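The Year I Gave Up on the Christmas Letter

December 22, 2018

Every December my family receives a letter from my cousin's in-laws, the ones with the boat. It runs to two pages, single spaced, and by the second paragraph somebody has made the honor roll in a subject I didn't know was graded. I have answered these letters for years with one of my own, and this year I sat down to write it and found that my biggest news was a new water heater.

I did try. I had a draft. The water heater got a full paragraph, including the part where the man from Zedar stood in my basement and whistled, low, the way you would at a car wreck. Then there was our trip to the lake, where it rained. Then my promotion, if you can call it that when they change your title and take away your parking spot.

Kamala Thomas, who has lived across the street long enough to have read every letter I've sent, told me to make something up. She once wrote that her husband had taken up fencing. He had put in a fence. Three people wrote back asking about his form.

My list has 30 names on it. When I went down it with a pencil I found two couples who no longer live together, one man I'm fairly sure I've only ever met at a wedding, and Albertina Gouveia, my old landlady, who sends back a card each January with my spelling corrected. She is the only one I'm certain reads to the end.

So this year Albertina gets a real letter, by hand, with the water heater in it. I think she'll have opinions. Everyone else gets a card with a bird on it and my name. I bought the cards at Skitovell, where a box of 22 costs less than one sandwich, and I will be rationing accordingly. The man from the wedding is on his own.
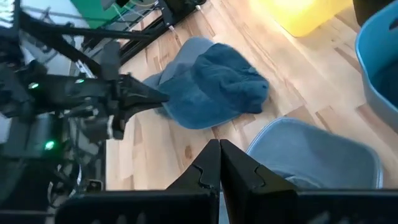 Do you have to send a card back to someone who sends you one first? Only if you'd like to get another next year, and in the case of the boat people I'm still thinking it over.

The stamps are another matter. I bought the ones with the wreaths and then found two sheets of last year's in the drawer with the takeout menus, so I am set through next Christmas and most of the birthdays. The cards go out Monday. They'll be late, and I've signed half of them in green because the black pen quit at the letter M.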